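Wire baskets and a patterned backdrop for a small work nook

Quick writeup because people keep asking how the walls were done and where the baskets went. One afternoon, plus drying time if you paint anything. Read to the end before you cut, I didn't the first time.

What you need

Aluminum extrusion, enough for the uprights and one crossbar
Three panels for the back and sides
Printed covering for the panels. Mine is the Flisari swirl
2 wire-mesh baskets, black
Small cable ties, bag of 100 (you will not use 100, but they vanish)
White tabletop
Clipboard folder that opens flat
Scissors, sharp knife, damp cloth, level

Budget was 80 for everything except the extrusion, which was left over. The tabletop came out of the Gekum clearance corner.

Step 1. Frame first

Bolt the uprights before you even unwrap the panels. Finger tight only. Crossbar goes along the top of the back wall, then check it with the level, then tighten. If you tighten as you go the last corner won't close and you'll be undoing everything with the panels leaning on your knee.

Keep the baskets in mind here. The high one sits just under the crossbar so the bar has to be at a height you can reach sitting down. Sit down and try it. Arm up, no stretching.

Step 2. Covering the panels

Wipe them. Really wipe them, one crumb and you get a lump forever.

Lay the covering face down, panel on top, mark, cut with 2 cm spare all round. Peel a hand's width at a time and smooth from the middle out. Bubbles -- prick with a pin and press. Fold the spare over the back edge.

Don't bother matching the pattern at the corners. With wavy lines like this the eye slides right over the join. Stripes or checks are another story, you'd have to match those and it's miserable. I tried a check from Manríquez on an earlier nook and gave up halfway thru the second wall.

Plain walls are fine too obviously. Skip to step 3.

Step 3. Panels in

Back one first. Then the sides. If a panel is tight do NOT hammer it, trim a sliver. My back panel is 700 mm wide and needed a tiny shave on one side to drop in.

Step 4. The tabletop

Slide it in flat from the front. White shows every mark, and it will mark. Most gray scuffs come off with a damp cloth and a bit of baking soda, the rest you learn to live with. A mat would hide them but then papers catch on the edge of the mat.

Step 5. Side basket

The one you'll use most. Hold it against the frame on the left wall, low enough to see into it from your chair. Thread a tie through the mesh, around the frame, pull it snug but not all the way. Do every tie like that, then straighten the basket, then pull them tight one by one. Snip the tails close. Tails left long will scratch the back of your hand every single time.

I used white ties on black mesh. Black ones disappear better if that bothers you.

What goes in: tape and a marker. That's my whole rule for this basket. Tape roll lies on its side in the middle, marker stands in the front corner with the label end where you can grab it. As soon as pens and clips and receipts go in you're digging again. Small things fall through the mesh anyway, so line the bottom with card if you must have clips.

Step 6. High basket

Long rectangular one, on the back wall under the crossbar. Same method with the ties. Get someone to hold the other end or rest it on a stack of books while you thread.

Leave it empty for a week or so. See what keeps piling up on the table, then that's what it's for. Light stuff only -- envelopes, spare paper, a cloth. Nothing that hurts if it drops.

Step 7. Paperwork spot

Clipboard folder lives at the back of the table near the center, open flat, current page on the right half. Highlight the lines you need in one color so you can find them from where you're sitting. Green for me, yellow gets lost under my lamp.

One page out at a time. When it's done it goes in the file box, not under the folder.

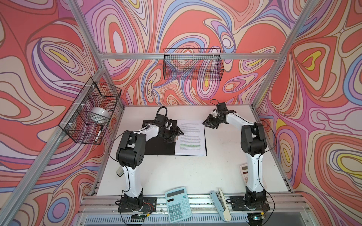

Step 8. Check it over

Give each basket a tug downward. If a tie slips, replace it, they don't re-tighten well once they've gone. Push on the uprights. Wobble usually means one bolt at the bottom got forgotten.

Run a finger along the panel edges and press down anything lifting. Do that again the next day.

Extras

Lighting: a clip lamp on the crossbar works. I have the Brulum one, the clip is a little wide so I put a scrap of rubber under it.

Renting? The whole thing stands on its own, so no holes in the actual wall.

Changing the pattern later: warm the covering with a hair dryer on low and peel slowly from a corner. Sticky bits come off with cooking oil then dish soap. Let the panels dry overnight before the new stuff goes on.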